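Ticket: Hinetti gripper kit, loses small objects after firmware update
Product: Hinetti two-camera pick kit, bought through Jillow
Status: open, waiting on customer
Opened: 2021-01-30

Hi again! Following up on my first message, since you asked for more detail on the bench and what I'm asking it to pick up. I'm running the stock sorting demo from the Tapia software, nothing custom, and the goal is to put everything into the steamer. Cubes are fine. The round stuff is where it gets weird — the arm lines up, waits, and then throws error 13 (target lost).

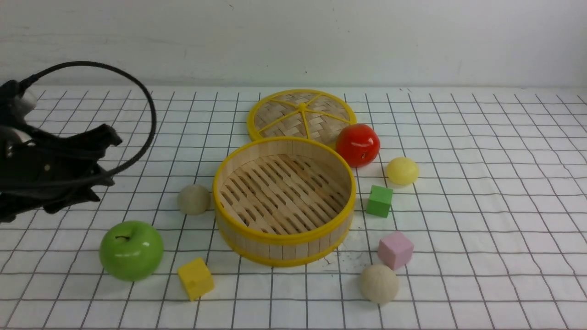
Head camera view, bamboo steamer with its lid behind and the test objects set out.

Things I've tried so far:

Recalibrated both cameras on the grid. Passed both times.
Dropped the speed to 80 percent, then way lower. Same error.
Raised the target timeout to 4000 ms. It just takes longer to give up (ha).
Swapped the USB cable on the wrist camera. No change.

Your reply asked for the wrist view too, so I pulled one with the gripper low over the green round object. Notice how much blur there is on the baskets at the right. Is that normal for this camera? My old Jamport unit was a lot crisper, but it also cost more, so maybe I'm being unfair.

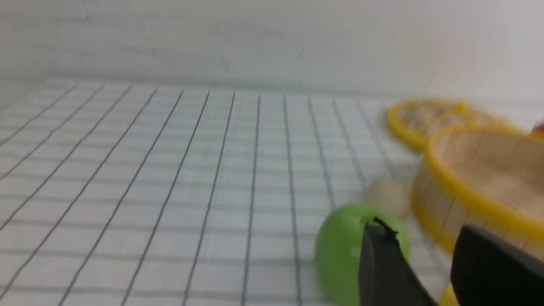 Wrist camera, green round object behind the finger, baskets blurry on the right.

My guess is the finger covers too much of the apple and the software decides it's gone. If there's a setting to make it trust the last known position, I'd love to know where it lives! I went through all 4 tabs under Vision and came up empty. I can roll back the firmware if you want, but please send me the file, the download page only has the new one.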